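**FOR IMMEDIATE RELEASE**

Gondham, April 11, 2022

# Vultidberg Opens Its Doors, and Its Gripper, to the Neighbors

*Fifty visitors, one robot arm and a great many opinions about office supplies*

Vultidberg, the Gondham company that builds and programs robot arms for small workplaces, held its first public open day this week at its Ellwood Street workshop. Guests were promised a look at the future of automation. They got coffee, a tour of the wiring cabinet and a long, close acquaintance with a marker pen.

The open day was planned for 30 guests. The company received 50, a result it puts down to strong local interest in robotics and to a notice in the library that mentioned pastries. Visitors were let into the demonstration room in groups, and the groups were asked to keep behind the tape. Most of them did.

The main event was Dreltora, the company's software for teaching an arm to handle the ordinary clutter of a desk or a stockroom. Dreltora doesn't need its objects to arrive in a neat row, facing the same way, on a conveyor belt. It is meant for places where things get put down wherever there happened to be room, a category that the company believes includes every workplace in Gondham and certainly its own.

"People come in expecting it to build a car," said Defne Sönmez, founder of Vultidberg. "Then we tell them it's going to deal with a pen, and you can see them looking around for the other robot. But a car factory knows where every bolt is. I don't know where my pens are. That's the harder job, and it's the one our customers call us about."
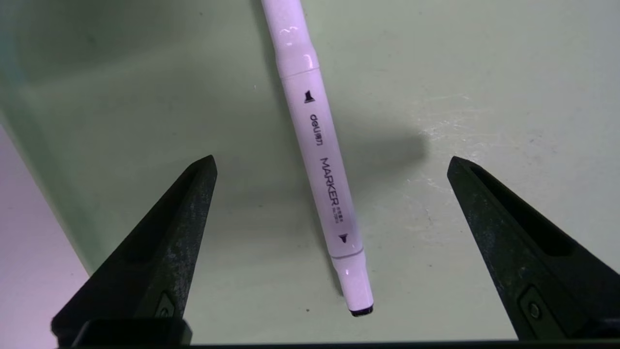
Dreltora relies on a small camera carried at the wrist of the arm, and its view was put up on a large screen so that guests could follow along. Bevan Pomare, who leads demonstrations for the company, used it to explain how the software decides where to take hold of something. A marker lying at a slant between two open fingers, he told each group, is a fair test, being round, glossy and lit well enough to throw bright spots of glare along the cap. Glare is a nuisance to a camera. So is a shadow, and a white pen on a pale green surface brings one of those along too. The fingers themselves, dusty and scuffed, drew a question from one visitor about whether they were new. Pomare replied that they were experienced.

He went on to describe the choices a person makes in picking up a pen without giving them a moment's thought: which part to grab, how wide to open the hand, how hard to squeeze. Each of these has to be settled by the software before the arm commits itself. Squeeze too lightly and the pen drops. Squeeze too hard and you've invented a very expensive way of ruining a pen.

The question period ran well past its slot. Asked whether the arm could be taught to fold laundry, Sönmez said that the subject came up at every event she had ever attended and that the answer was still "not by us." Asked whether it would take anyone's job, she said that the people at Vultidberg whose job it was to tidy up had been hoping so for years and had so far been let down.

Coralie Goodwin, who runs a framing and art supply store two streets away, attended with a specific request. Her customers test the pens and then return them to any shelf but the right one.

"I lose part of every evening to putting markers back," Goodwin said. "I wasn't after a lecture on the fourth industrial revolution. I wanted to know if it could tell one end of a marker from the other. They gave me a straight answer, with a lot of hand-waving about lighting, and I've signed up for the trial."

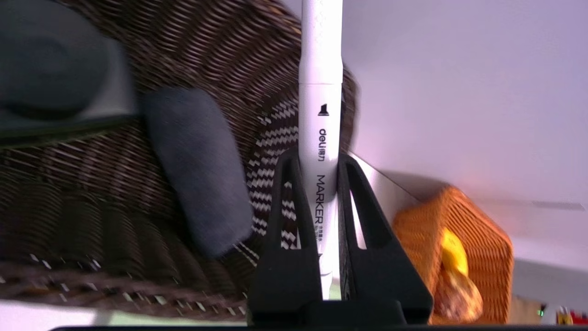
Goodwin's store is one of 2 local businesses that will take part in the Dreltora trial, which starts in July. The other is a mailroom that has asked not to be named until it has cleaned up. Each will have an arm on loan, along with regular visits from Vultidberg staff, who will adjust the software and apologize where needed. There is no charge to the businesses beyond floor space, a power outlet and patience.

Rhys Trevaskis, the engineer in charge of the trial, said the aim was to learn how the system copes in rooms the company didn't set up itself.

"We know our own workshop too well," Trevaskis said. "I know which corner gets the afternoon sun and I avoid it without meaning to. Coralie's store has a window the whole width of the front wall and a dog. I'm looking forward to the window."

Guests were also invited to guide an arm by hand under supervision, an activity billed as suitable for children and used mainly by their parents. Kane Quinlan, who handled sign-ups, reports that the line was orderly and that the same gentleman joined it four times. The company has his details and wishes him well.

Visitors filled out comment cards on the way out. Typical remarks included "slower than I thought, but so am I," "more chairs please" and "what happens if you sneeze near it." Vultidberg has promised more chairs. The sneeze question has been passed to engineering.

A second open day will be held in July, once the trial arms are in place. Places will be limited and must be reserved in advance, a policy adopted after the pastries ran out. School groups and small business owners are welcome, as is anyone who has ever lost a pen.

**About Vultidberg**

Vultidberg designs robot arms and software for stores, offices and workshops that are too small, too busy or too untidy for conventional automation. It is based on Ellwood Street in Gondham. Dreltora is its first software product and is currently available to trial partners only.

**Press contact**

Kane Quinlan, Vultidberg, Ellwood Street, Gondham. Interviews with Defne Sönmez and Rhys Trevaskis can be arranged on request. The arm is available for photographs but does not give quotes.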